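Perguntas frequentes: a célula simulada da garra Kevar

Atualizado em 4 fev. 2021

Oi! Eu cuido da célula simulada aqui na Itholm e respondo às mesmas dúvidas toda semana, então juntei tudo numa página só. Se a sua não estiver aqui, me chama no canal da equipe que eu vou acrescentando.

Por onde eu começo se acabei de instalar?
Abra a cena padrão, espere a mesa carregar inteira e só depois ligue o controlador da garra. Eu sei que dá vontade de clicar em tudo ao mesmo tempo (já fiz isso muitas vezes), mas o controlador procura a mesa logo na partida e trava quando não encontra. A porta é a 3972. Se ela estiver ocupada, quase sempre é uma sessão antiga que ficou aberta.

Preciso calibrar os dedos toda vez?
Toda vez, não. Eu calibro quando troco o modelo das pontas, quando mexo no punho ou quando atualizo o Fosow. Abra a garra até o fim, zere as duas juntas, feche devagar sem nada no meio e compare os valores dos dois lados. Se a diferença passar de 40 passos, repita do zero!

A câmera da palma mostra a mesa inclinada. Está quebrada?
Calma, provavelmente não! Essa câmera gira junto com a mão, então qualquer rotação do punho aparece na linha da mesa. Antes de mexer na montagem, leia o ângulo do punho no painel. Se ele marcar zero e a linha continuar torta, aí sim vale recarregar o arquivo da câmera.

E se um dos dedos some da vista?
Geralmente é o deslocamento da câmera, que volta ao valor de fábrica depois de uma atualização. O Vinh Lục deixou um arquivo com os valores certos na pasta Lưu. Copie por cima, reinicie a cena e confira com a garra aberta.

Como fica a garra aberta nas duas câmeras, a da palma e a externa?
Coloquei as vistas aqui para você comparar com a sua tela.

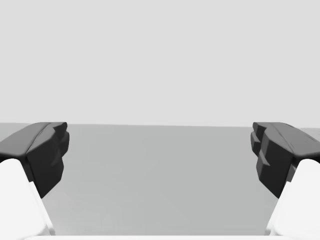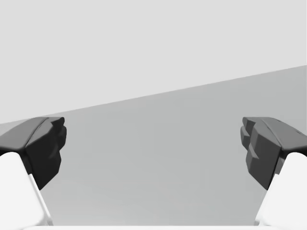 Na vista externa aparecem também o cubo vermelho e as embalagens sobre a mesa: 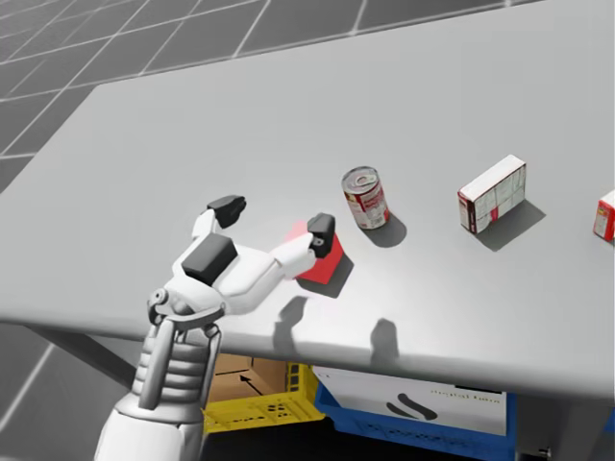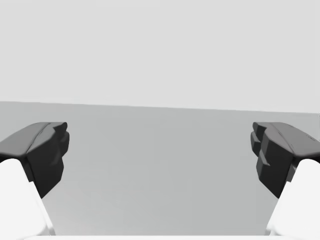 Se a sua garra não abre desse jeito, confira primeiro o limite de abertura no arquivo de juntas. Na minha máquina ele fica em 800, e o pessoal que instalou antes de junho costuma ter um valor mais baixo, herdado da versão velha. Salve, feche a cena e abra de novo, porque o limite só é lido na partida.

O cubo treme quando a garra encosta. É normal?
Um tremidinho de nada, tudo bem. Se ele sair pulando pela mesa, diminua o passo de simulação e baixe a força de fechamento aos poucos. O Đức Hà prefere mexer no atrito das pontas, e com ele também dá certo, mas aí a calibração precisa ser refeita.

Com que frequência eu limpo os registros?
Eu limpo quando a pasta passa de uns 1264 arquivos, que é quando a cena começa a demorar para abrir no meu computador. Guarde o último registro de calibração antes de apagar o resto, por favor!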